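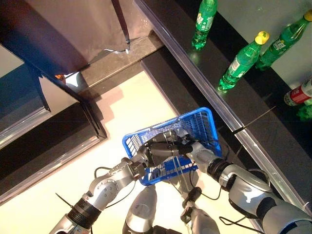
A blue plastic shopping basket with grid sides.

How to Plan a Week of Groceries Before You Leave the House

October 8, 2025
By the Skedeo Home Desk

Print this page | E-mail this page

Start in the kitchen with a pen and a sheet of paper. Open the refrigerator, then the freezer, then the cupboards, and write down anything that has to be used within the next few days. Half a cabbage, an open carton of broth and a bag of rolls will cover more meals than you might expect.

Next, write out the dinners. Plan four cooked meals for the week and leave the other nights for leftovers, eggs or sandwiches. Two of the four should use something from your first list. If you work late on certain nights, put the quick meals there.

Go through each meal and list what you need to buy. Check amounts as you go. A recipe that calls for three onions and another that calls for one can share a line. Add breakfast and lunch items last, then soap, foil and paper goods.

Now sort the list in the order of the store. At the Hikura market on Prendgate Road the produce is by the door and the dairy is along the back wall, so our list runs from vegetables to bread to cans to milk and frozen food. Your store will differ. Walk it once with a blank sheet and note the aisles, and keep that sheet inside a cupboard door.

Set a limit before you go. Write the price you expect next to each item and add them up at the bottom. If the total is too high, cut from the snacks and drinks first, then swap one of the meat dishes for beans or lentils.

At the store, take a hand basket if the list is short. Put jars and cans in first and keep bread, berries and eggs for the top. For a full week you will want a cart - a loaded basket gets heavy by the second aisle.

When you get home, move older food to the front of each shelf and put the new food behind it. Tape the meal list to the refrigerator and cross off dinners as you cook them. Save the list itself. We have reused one from May several times with only small changes.

Contact Skedeo, 644 Moroz Street | Copyright 2025 Skedeo | Back to top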